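Rinsing the espresso machine, part two
9/5/21

The scale came back. I descaled the boiler in November and by last week the flow had dropped again, so I finally tested the water going in. Tap water at my place reads 23 degrees of clarity on nothing at all, as the strip kit only does hardness, and hardness came out high. Bottled water came out lower, though the label figures and the strip did not agree.
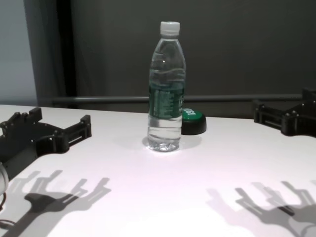
Is it worth running bottled water through a home machine all year? Only if the hardness is low and you have tested that brand yourself, as some mineral waters are harder than what comes out of the tap.

I went with a cartridge filter in the tank instead. The Pralar unit is rated for 70 litres, which suits a household making a few coffees a day. Flush the first tankful and throw it out - the resin sheds a grey dust that you do not want in the boiler. Write the fitting date on the cartridge in marker.
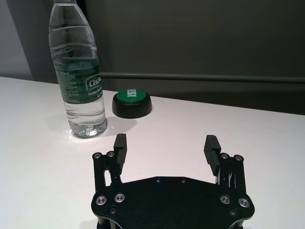

Dougal Hepburn wrote in to say that the litre rating assumes moderate hardness, and that in his area he gets little more than half of it before the strips change colour. He swaps early and keeps the old cartridge for the kettle.

Fair point, and I have changed my own interval to suit. I now test the tank on the first of the month and log the result beside the grinder setting.

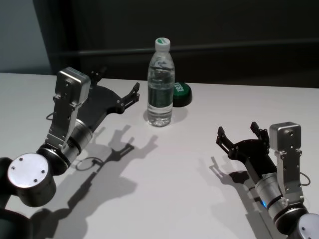
The group head gasket is next. Mine has gone hard and weeps on the left side at full pressure. The Billia replacement is silicone and costs 12 dollars plus postage. I will fit it when it arrives and post the torque I used on the screws.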